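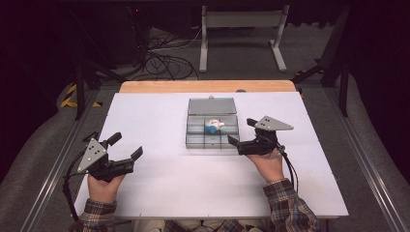 Varela Hardware Supply sells screws, washers, hinges and small fittings to repair shops and homeowners in Sturnbridge and the towns nearby. Leopoldo Arriaga opened the store in a rented garage with 43 items on the shelf. Most of our small parts are sold loose, by the piece, and we suggest keeping them at home in a clear plastic compartment box, so you can see what you have before you buy more.

Jacqueline Charpentier runs the front counter and places orders. Fulgencio Figueroa cuts keys and sharpens mower blades in the back. Jovita Escobedo keeps the books and handles trade accounts, which now number 192. If you have a question about an invoice, ask for her.

We moved to our present building on Clulemthorpe Road in February, after the old lease ran out. It has more parking and a loading door on the north side. The Wirden store is still open, with shorter hours and a smaller stock – call ahead if you need pipe fittings or anything over 3 feet long.

Special orders usually take 2 weeks. We ask for a deposit on cut chain and custom keys, and those can't be returned. Everything else can come back with a receipt, opened or not.

Trade accounts are open to any licensed contractor. Forms are at both counters.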